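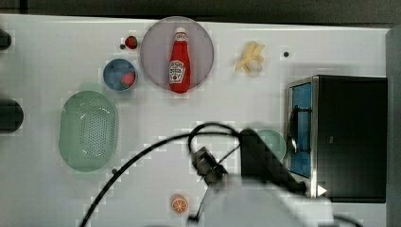
1/ I am in week 2 of teaching a robot arm to do small kitchen tasks in our lab in Clanville. I promised to write down what I learn, so I start this thread. I am not an expert. Please correct me if you see a mistake.

2/ There are two ways I can show a task. One is by hand: I hold the arm and move it, and it records every joint. The other is remote control: I move a small leader arm at my desk and the big one copies me. We use a program called Zemivell for both.

3/ By hand feels easier on the first day. You feel the weight and you know where the fingers are. But my own arm gets into the camera view, and later the robot will not have my arm in its view. So for the training data I now use only remote control.

4/ The colander task was harder than I expected. The rim is thin, and from my desk I cannot feel when a finger touches it. I must watch the overhead view and come down very slowly.

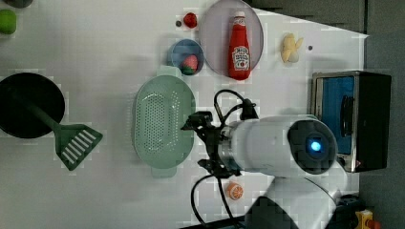

5/ Mistakes I made in the first 18 recordings:
- I stopped in the middle to think. The robot learns the stop too.
- I always put the colander in the same place.
- I corrected a bad grasp and then deleted the recording. A colleague told me to keep these, because the correction is useful.

6/ Cables. I want to say this clearly: check your cables before every recording. If a loop lies over the part of the table where you want to work, move the arm back and fix it first. I lost a full morning by not doing this.

7/ I also changed how I arrange the table. Before, I put only the object of the task. Now I leave the other things out too: the ketchup on the plate, the strawberry in the blue bowl, the banana, the toaster oven. The policy should learn to leave them alone.
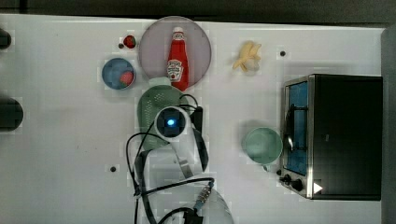 Wrist over the colander, from the overhead camera.

8/ Our goal is 200 good recordings before the end of June. The group in Cakham works on the same task with a different leader arm, which they named Kang. I am curious whose grasps will be cleaner. I think theirs, because their leader arm is lighter on the hand.

9/ A question for people with more experience: do you record in short sessions or long ones? After one hour my movements become lazy and I can see it in the curves. For now I take a break every half hour and drink tea.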